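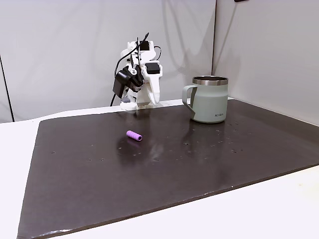

Zernden arm in a folded pose, with the foam cylinder and the mug on the mat.

Fault report on the small arm, 16 January 2022. Long thread. Short version: a supply dip resets the servo bus, and the firmware then turns torque back on with an old target still in the goal register.

The task is dull. Pick up the purple foam cylinder, move it, put it down, go back to the folded pose, repeat. The mug stays where it is and the arm is supposed to leave it alone.

Hardware: Zernden printed arm, stock servos, Edberg bus controller, Skarness bench supply. Motion commands come from a laptop running Restrepo, the open scheduler we use on everything else in the lab.

First symptom was a limp arm. Mid-move, every joint lost torque at once and the gripper dropped to the surface. No error on the laptop. Restrepo kept sending waypoints as if all was well.

Second symptom is the one I care about. A moment after going limp the arm came back on its own, at full speed, and drove toward a pose from earlier in the cycle.

That pose was not the one on the laptop screen. It also wasn't on any path we had checked for clearance. Jolán Jakab had her hand near the gripper at the time, moving the cylinder back to its start. No injury. It did hit her knuckles.

Yes, she should have hit the stop first. So should I, every time I've reset the cylinder by hand this month. We had both gotten used to treating a limp arm as a switched-off arm.

I got four repeats in one afternoon with logging on. All four came on the same move: shoulder and elbow both accelerating up out of the fold, gripper closed.

First suspect was a cable. The runs on this arm are loose loops and the printed links have edges. I wiggled every connector with the arm powered and holding a pose. Nothing. Swapped the longest cable anyway. Fault still there. 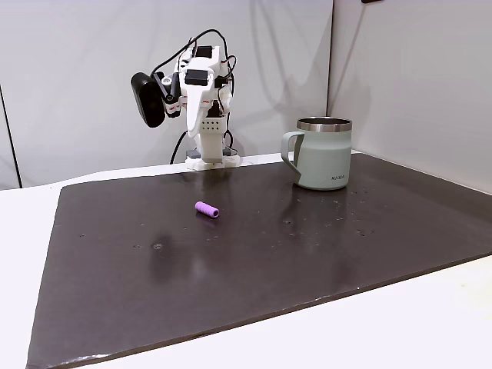
Second suspect was the servo on joint 4, which has always run warmer than its neighbors. Pulled it, bench tested it, swapped in a spare. Same fault, same move. The original is back on the arm.

Then I did what I should have done at the start and put a scope on the supply rail at the controller end. The voltage sags when both big joints start together. On a bad one it stays under the reset threshold of the servo logic for 35 milliseconds.

That is plenty. The servos reboot, torque goes off by default, arm falls. The controller has its own regulator and rides through the dip without a scratch, so from its side nothing happened.

The Skarness has enough current on paper. The limit knob had been turned down, probably for some other job, and the leads we were using are long and thin. Either one alone might have been fine.

Now the restart. The controller polls each servo for status. When a servo answers with torque off and the controller believes it should be on, our build of the firmware "repairs" the mismatch by writing torque on.

It does not re-read the present position first. It does not reload the speed limit either, and that setting sits in volatile memory on these servos, so after a reboot it's back to the default. The default is no limit.

The goal it restores comes from the controller's cache. The cache is only refreshed on a full sync write. Restrepo sends partial writes during a move to save bus time. So the cached goal can be several waypoints old.

Put those together and you get an arm that falls, wakes up, and goes somewhere it was a while ago as fast as it can. Each piece looks reasonable in the source. The repair routine even has a comment saying it improves reliability.

Fixes, in the order I made them.

Supply: current limit set back where it belongs, shorter and heavier leads, and a 1000 microfarad cap across the rail at the arm end. The sag is still visible on the scope but stays well clear of the threshold.

Firmware: automatic torque repair removed. A servo that reports torque off when it should be on is now a latched fault. The bus stops, the laptop gets a message, and a person has to clear it.

On clearing, the controller reads present position from every joint, writes it as the goal, writes the speed limit, reads the speed limit back, and only then enables torque. If the readback doesn't match it stays off.

Scheduler: Restrepo now checks status between waypoints and quits if the joints aren't following. It was possible to do this before. I had it disabled in our config since July because it slowed the loop. My change, my name in the log.

Procedure: hands go in only with the supply output off. Not paused, not limp. The output switch is within reach of the seat and takes no time to press.

I tested the latch by forcing the dip on purpose, cap removed and current limit turned down again. Arm goes limp, fault shows up on the laptop, arm stays down. Cleared it, and it held where it was lying. Then I put the cap back.

Still open: the fall itself. These joints have no brakes, and the gearing doesn't hold the arm up when power goes. With a foam cylinder in the gripper that's acceptable. I would not put anything heavy or sharp in it.

Also open: whether the other arms have the same firmware build. Two of us flashed them at different times and the version string wasn't bumped. I'm reading the flash out of each one and comparing. Those arms are unplugged until that's done.

Several people asked for the scope traces. I'll post them with the firmware patch once Jolán has reviewed it. If you run an Edberg controller, search your source for anything that writes torque enable outside the startup routine, and check what it does with the goal register.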